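Casual help wanted at our shared lunch table, Skinner Street

Posted Dec 26, 2024 by Tahmineh Kazemi

Hi all! I'm looking for one person, maybe two if you're mates and want to split it, to look after the big lunch table at Wisik. If you haven't come across us, we're a shared workspace up the back of the old Flunier building, with a mix of desk people, sewing people and a couple who fix radios. Everybody eats, works and dumps their stuff on the same white table, and by mid-afternoon it's a proper jumble. I've been doing the tidying myself and I've run out of puff.

It's 130 minutes a day, four days a week, starting straight after lunch. Pay is $30 an hour plus super, and you can help yourself to the fruit (we get a box in and there's always too much of it). 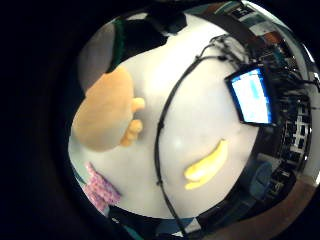

So the job is mostly putting things back where they live. Fruit goes in the bowl on the sideboard, and anything squishy goes in the compost caddy, please, I've found some horrors in there behind the kettle. Sponges and cloths go back to the sink, cables get coiled up and put in the drawer with the green handle. If a cable is plugged into something, leave it be and ask whoever's nearest! We had a bit of drama in May when somebody tidied up a half-finished upload and I'm still hearing about it.

Screens stay on the table unless the owner tells you otherwise. Give them a dry wipe only. The tabletop itself you can spray and wipe as much as you like, it's tough as old boots and comes up lovely and shiny. I use the Trament spray from under the sink but if you've got a favourite then tell me and I'll buy that.

You don't need experience. What I'd really love is somebody who notices things, you know, who'll see a banana sitting by itself at four o'clock and deal with it. Being okay with people chatting to you while you work would help too, because they will. You'll be on your feet the whole time and there's one flight of stairs, no lift sorry. If that's a problem have a word with me anyway and we'll see what can be shuffled.

Students welcome, retirees welcome, school-hours parents very welcome. I can be flexible about which four days, as long as we settle it a week ahead.

To apply, drop a note in the letterbox at 467 Skinner Street or come up and ask for me. I don't need a résumé, just a few lines about you, which days you're free and a phone number. Keep it under 100 words if you can, I read them on the tram. We'll do a paid trial shift first so you can see if you like us.

Cheers,
Tahmineh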